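We use cookies to remember your display settings. Accept | Manage cookies

# uststead-wrist-tests

Clips and logs from trying two sets of gripper fingers on the same arm at a roller conveyor. The sets go by the names of the people who drew them, Beder and Hutchins. Maintained by Braulio Beltrán. Last updated Sep 7, 2023.

## Contents

- `beder/` and `hutchins/`: 125 clips each, wrist camera only
- `logs/`: finger opening and motor current, one file per clip
- `split.csv`: 70 clips held back for testing

Clips are named by finger set and run number. Log times are in milliseconds from the start of the clip.

## Known problems

Glossy containers give the wrist camera trouble at close range. Ceiling lights show up as white patches, and our edge finder sometimes takes these for labels. Exposure was fixed in May and has not been changed.
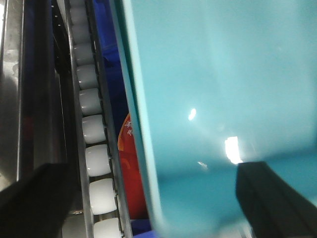 *Wrist view close to a teal container, with both fingers in shot and the rollers to the left.*

Five Hutchins clips have no current log. They are marked `nolog` in the split file and should be left out of any comparison of grip force.

## Use

Free for research and teaching. Please cite Trimwood if you publish results.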